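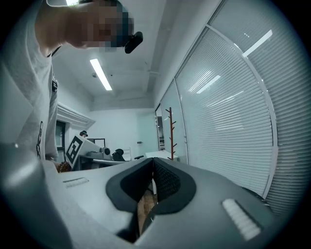 Wevine hand-held gripper trials: progress report on the finger pad fault
Prepared by Leonilde Bettencourt for Eleri Sayce, Stosden Fund
23 August 2020

This report covers July and the first part of August. The short version is that we are behind on recordings, the fault that put us behind is only partly understood, and I don't agree with the more cheerful account you may have had from the supplier.

The plan called for 1,000 usable demonstrations by the end of July. We finished the month with 235. Some of the gap is slow setup and some is people learning the tool, but most of it is one fault. During a squeeze, the inner pad on one finger creeps out of its seat. The operator feels nothing. The log carries on reporting the opening between the fingers as if the pad were still in place, so the recorded position is off by up to 8 millimeters and nothing in the file says so.

We found it late, and by accident. A replay on the Trillness arm pressed straight past a light switch and cracked the cover plate. No one was hurt, and the arm's force limit did stop it, though later than I would like. Our first guess was a bad calibration. We recalibrated twice, got clean numbers both times, and lost four days believing them.

Bondarchuk, who supply the pads, say the adhesive was a bad batch and that the replacements cure the problem. I have their test summary. It covers slow, straight squeezes on a flat block, and our operators don't work that way. They come in at an angle and push with one fingertip, on buttons especially, and that is where the creep showed up. I have asked for an angled test and have not been sent one.

Button pressing is still the task we trust least. The load goes through the very end of the finger, and a small error in position is enough to land on the wrong key.

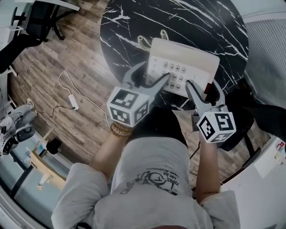

Can the recordings made before the fault was found still be used?
Only in part. We can keep those where an outside camera view lets us check the finger opening against the log, and the rest should be treated as lost until someone shows otherwise.

What has changed since: the pads are checked with a feeler gauge before and after each session, and a session that fails the second check is thrown out whole. Replays now start at reduced speed with a person at the stop button. I would not call this a fix. It catches the fault after the time has been spent, and it costs us 25 minutes a day.

Two things are needed from you. First, agreement to move the July target to the end of the next quarter. Second, approval to buy pads that are held by a screw, from a different supplier, so we can run both kinds side by side. If the new Bondarchuk pads hold up under angled loads I will say so in the next report. Until then, please don't pass on the claim that the problem is solved.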